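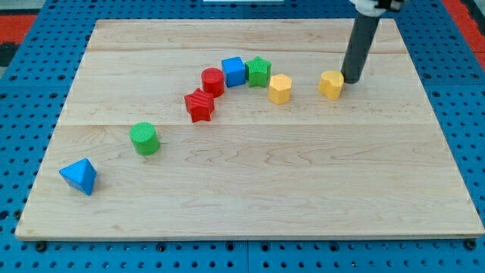
Oiling a maple board for the kids' blocks?

prollo_dad
Got the maple board out for the blocks. It's bare wood and I'd like something on it before the nursery has it on Saturday. Sanded to 400. Oil or wax?

Binlow
Oil. Two thin coats, wipe off the extra, leave it overnight. And 400 is too fine for maple – it won't soak in. Go back to 240 or so.

tanner116
Disagree, 400 is fine. I'd leave it bare though. Toy blocks don't hurt maple, and oil shows every fingerprint.

Binlow
Bare maple goes grey with sticky hands. Seen it plenty.

Svenja Pichler
Do the blocks all live on the board? My lot lost the heart from our set within 24 hours. A thin lip round the edge helped.

prollo_dad
They go in a tub afterwards. Might add a lip, 5 mm maybe. Are the textured ones a pain to clean? The red star has ribs on it.

Svenja Pichler
Old toothbrush and soapy water. Same for the diamond pattern on the green star.

tanner116
No lip. Then you can't wipe crumbs off.

prollo_dad
Going with oil, no lip for now. Will do the first coat tonight.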